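How Does a Robot Learn a Job From a Person?

A robot arm does not know how to do anything when it is first switched on. It has motors that turn its joints, and it may have a camera. It needs instructions before it can pick up a cup or hang a ring on a hook.

There are two main ways to give it those instructions. One is to write them out as a computer program. The other is to do the job while the robot records what happens. The second way is called teaching by demonstration. One run through the job, from start to finish, is called a demonstration, or a demo.

Why not just write a program?

A program works well when everything stays in the same place. If a box is always in the same spot, you can tell the arm exactly where to go.

Now suppose the box moves a little each time. The program has to find the box, work out which way it is turned, and choose where to grip it. Try writing down every single thing your hand does when you pick up a pencil. Which finger moves first? How far apart are your fingers before they close? How hard do you squeeze? Most people can pick up a pencil easily, but find it very hard to write the steps.

Teaching by hand

In the first kind of teaching, a person takes hold of the robot arm and moves it. The motors are set so that the arm holds up its own weight but does not push back. The arm feels light and can be guided through the job.

As the arm moves, sensors in each joint measure its angle. The computer saves these angles many times every second. A robot with 7 joints saves 7 angles each time. It also saves whether the gripper was open or closed. The gripper is the part that does the work of a hand.

Teaching by hand has one problem. The person is standing next to the robot, so their arms may show up in the camera pictures. Later, when the robot works alone, those arms will be gone. The pictures it learned from will not match the pictures it sees.

Teaching by remote control

In the second kind, the person does not touch the robot. They use a controller and the robot copies their movements. The long word for this is teleoperation. "Tele" means "far away," although the person may be sitting at a desk in the same room.

There are several kinds of controller:

A joystick, like the one used for a video game.
A handle that is held in the air. When the handle moves left, the gripper moves left.
A small copy of the robot arm. When you bend the small arm, the big arm bends the same way.

Most controllers also have a button or a trigger to open and close the gripper.

The robot does not have to be a real one. It can be a simulated robot, drawn by a computer, in a simulated room. The computer works out what would happen if two objects touched or if something fell. If an object is dropped, one key press puts everything back at the start.
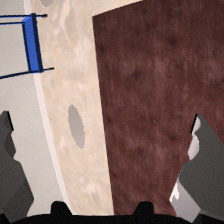 A simulated workspace drawn by a computer. The dark gray parts at the lower left and lower right are the gripper's two fingers.

Cameras can be placed in different spots. A camera near the gripper gives a close view of whatever is between the fingers, but a large object may hide the things behind it. A camera farther back shows more of the room with less detail. Many teams record from both.

What is in a demo?

A demo is a list of moments in order. For each moment, the computer stores two kinds of information:

1. What the robot sensed. This includes the camera pictures and the joint angles.
2. What the person told it to do. For example: move down a little, or close the gripper.

The learning program looks for the connection between the two. It starts with guesses that are mostly wrong. Each guess is compared with what the person did, and the program is adjusted to make the next guess a little closer. This is repeated a very large number of times.

How many demos are needed?

That depends on the job. At Drorkmont, the team that runs the Yeoman project begins with 10 demos of a simple job to check that the recording works. For a harder job they may record 500.

The demos should not all be the same. If a block starts in the same place every time, the robot may learn only to reach for that place. İlker Özkan, who records demos for Yeoman, moves the objects after each run. He also leaves in some runs where he went slightly off course and corrected himself. The program can use those runs to learn how to get back on track.

Try it yourself

You need two people, a blindfold, a cup and five dry beans.

Put the cup and beans on a table. One person is the robot and wears the blindfold. The other is the operator and may only say left, right, forward, back, up, down, open and close. Try to get all five beans into the cup.

Swap places and try again with the beans in new positions. Which words did you use most? Was there a word you needed and did not have?

Words to know

Demonstration: one complete run of a job, recorded.
Gripper: the part of a robot that holds things.
Simulation: a computer model of a place and the things in it.
Teleoperation: controlling a machine from a distance.

Related pages
What Is a Sensor?
How Robot Joints Bend
Bresari and Vurnard: Two Robot Arms Compared
Why Robots Drop Things

Contact us | Copyright Drorkmont Learning Pages | Back to top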